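Household Food Care, Level 1 - Handout 6
Prarkell Training Kitchen
Topic: Fruit in and out of the refrigerator

Please read this handout before the practical and bring it with you. It continues the handout on vegetables from February, so I do not repeat the cleaning rules.

1. The place where you work

Put the basket on the table before you open the refrigerator. The table should be near enough that you need only one or two steps. When the door is open, cold air goes out quickly, and the fruit should not wait on the floor or on a chair. A basket near the end of the table is the best habit.

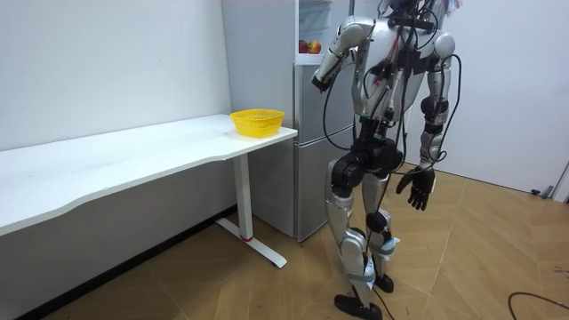
2. Mango

A mango is picked firm and continues to ripen at room temperature. If you put it in the cold too early, it can stay hard and the taste is poor. Press gently near the stem: when the flesh gives a little, the fruit is ready and may go to the refrigerator.

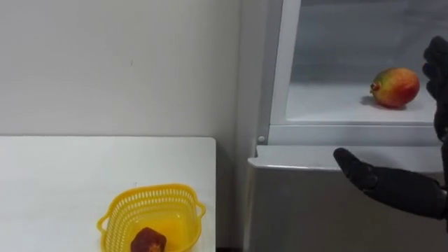 Colour is not a safe sign of ripeness, and many students lose marks on this point. Some varieties stay green until the end, and others turn red a long time before they are sweet. The mango on the floor of the compartment is red over most of its skin, with yellow-orange and patches of green, and from this alone we cannot say if it is ready. You must touch it and smell it. Write both results in your storage sheet (the Vaken form, page 2).

A ripe mango keeps for a few days in the cold. Leave free space on all sides of it, and do not place heavy things on top. A cut mango is different - it goes in a closed box and is eaten soon.

3. The basket

Baskets with slots let the air pass, so they are good for fruit which is still ripening. Look inside before each use and take out any old piece from the last time. Wash the slots with a small brush and let the basket dry fully.

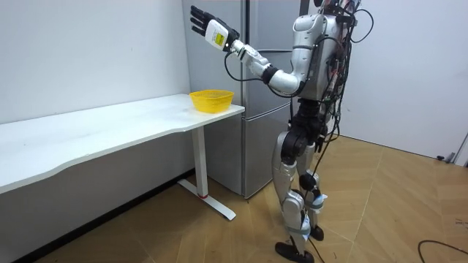 For carrying, one layer of fruit is enough. With two layers the lower fruit gets bruises, and you will see them only on the next day. Hold the basket level and put it down slowly.

Homework: read the chapter on soft fruit in McGrath and answer question 18.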